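Conserves d'été : le retour des bocaux

10/08/2020

À Prurkau, le marché du matin se vide plus tôt que d'habitude. Les cageots de tomates partent par lots entiers, et la quincaillerie de la place a vendu 200 bocaux en une semaine. Les joints en caoutchouc manquent déjà.

La conserve maison n'avait jamais disparu des campagnes. Elle revient maintenant dans les appartements, où l'on stérilise dans une grande marmite faute de lessiveuse. Le principe reste le même : des fruits sains, des bocaux ébouillantés, un couvercle bien fermé et du temps.

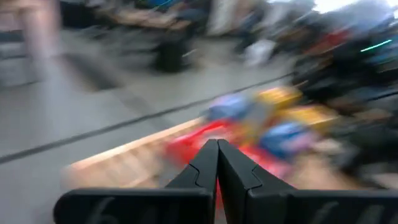 Le temps, c'est ce qui décourage les débutants. Pour des tomates entières en bocaux d'un litre, l'atelier Lilletti conseille 90 minutes à l'eau bouillante, bocaux entièrement recouverts. On laisse ensuite refroidir dans la marmite, sans y toucher, jusqu'au lendemain.

Reste le prix. L'atelier demande 29 euros pour une séance, matériel compris, et limite les groupes à six personnes. Les places d'août sont prises. Ceux qui préfèrent apprendre seuls s'échangent des fiches à la bibliothèque – certaines datent de plusieurs générations et méritent d'être relues avec prudence, surtout pour les haricots verts, peu acides, qui demandent un autoclave.

Les bocaux se gardent un an à l'abri de la lumière. Un couvercle qui se soulève sans effort, et le contenu part à la poubelle.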